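Chapter 4
Attention and the Worried Mind

When you finish this chapter, you should be able to describe how worry uses attention, to explain the difference between a trigger and a sign, and to keep a simple attention diary for one week.

Many people believe that worry comes from outside. A student has an examination, so she worries. This is partly correct. But two students may sit the same examination, and one sleeps well the night before while the other lies awake until morning. Tamunoemi Eze, who taught evening classes in Duvena, asked her learners to write down what they were attending to when the worry began. Very often it was their own heartbeat, or a sentence they had repeated to themselves.

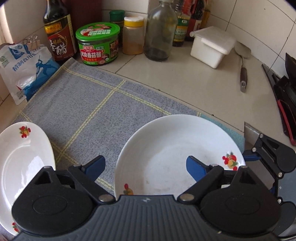
We call the first event a trigger. A sign is what the body does afterwards, such as tight shoulders or short breathing. Beginners mix the two, and then they try to remove the sign while the trigger stays where it was.

4.1 Resting the attention

Jacqueline Coste proposed an exercise which needs only 30 breaths. You choose one ordinary thing and let your eyes stay on it. When a thought comes, you notice it and return to the thing. You do not try to be calm.
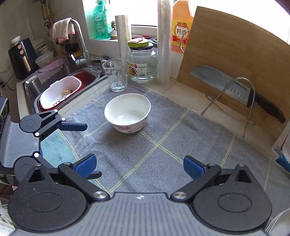

Attention rests more easily on something with a little detail, but not too much. A blank wall gives the mind nothing to hold, and a busy street gives it too many things. Kitchen objects are often suitable. With a white bowl, for instance, you may begin at the wide rim and go slowly down to the pink flowers low on the outside, then start again. If you lose your place, go back to the rim.

Before you read section 4.2, do the exercise once and write around 400 words in your diary. Note the trigger first, and the sign on a separate line.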